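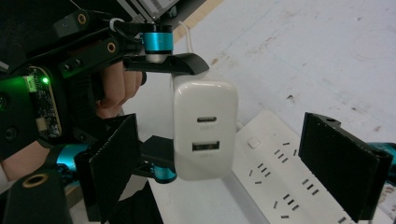 Chapter 4
Choosing a Handheld Gripper Kit

Many firms now buy a gripper kit before they buy a robot. A person holds the tool and performs the task by hand, and the recorded motion is later used to train a machine.

This chapter reviews the Mastness kit, sold by Daly at 2,843 dollars. Buyers should compare three matters – grip on small objects, ease of repair, and the terms of service. Section 4.1 covers the parts list. Section 4.2 follows a trial at the Wurnach plant, where 27 operators used the kit on everyday items.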